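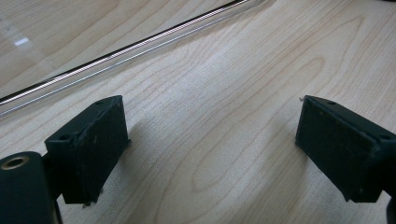 I'm looking for a part-time helper at Brillden, my little lamp and glass repair shop, and I'd love it if you started before October is out! You'd be with me 20 hours a week, mostly packing orders and answering emails (so many emails). You need to be okay around fragile things, because a long glass tube lying across a light wood tabletop is a pretty normal sight here, and I'd like you to walk past it slowly. No experience needed, I'll teach you.

Pay is $515 a week, plus lunch on Fridays. The shop is small, nearly 225 square feet, so we'll be bumping elbows. Write me a few lines about yourself and drop them off at the counter, or send them through the contact form.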